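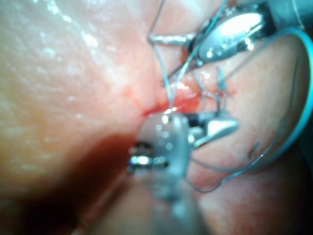
4. Práctica de sutura con dos pinzas

Este apartado corresponde a la sesión 3 del taller de robótica quirúrgica del club Dumen. Antes de empezar hay que haber completado la calibración de los brazos (apartado 3) y tener abierta la consola Cilitz con el perfil de su equipo.

4.1 Preparación

1. Coloque el tejido de práctica en la bandeja y fíjelo por las cuatro esquinas.
2. Compruebe que la incisión queda dentro del alcance de las dos pinzas.
3. Encienda la luz y ajuste la intensidad hasta que los reflejos dejen ver los bordes de la incisión.
4. En la consola, seleccione Yurt > Sutura > Dos brazos. El límite de apertura debe marcar 2.

Nota: si la consola muestra el código 174, la cámara de muñeca no tiene señal. Apague el brazo, revise el conector y vuelva a encender.

4.2 Puntada y nudo

1. Sujete la aguja con la pinza inferior y entre por un borde de la incisión.
2. Saque la aguja por el borde opuesto y tire del hilo despacio. Deje un cabo corto.
3. Deje el bucle de hilo apoyado sobre el tejido, a un lado de la pinza.
4. Acerque la pinza superior y forme dos vueltas de hilo alrededor de la punta.
5. Tome el cabo corto, cierre la mordaza y separe las pinzas en sentidos contrarios.
6. Repita con una sola vuelta en sentido inverso.
7. Corte los cabos y pase a la puntada siguiente.

Precaución: no cierre la mordaza dentada sobre el tramo de hilo que vaya a seguir usando. El dentado lo deshilacha.

Precaución: no meta las manos en la bandeja con los brazos activos. Para retirar una aguja caída, pulse Pausa y espere la luz fija.

Nota: una pinza muy próxima a la cámara de muñeca se ve borrosa. Guíese por la punta y por el hilo, y use la vista general para las distancias.

4.3 Al terminar

1. Lleve los dos brazos a la posición de reposo.
2. Guarde el registro con el nombre del equipo y el número de sesión.
3. Deposite las agujas en el recipiente rígido.
4. Limpie las mordazas con el cepillo blando y séquelas.

Los registros se entregan a Karine Charbonneau antes de la ronda de abril en Ondusbridge. Para cambios de pinza, consulte a Trevor Fortin.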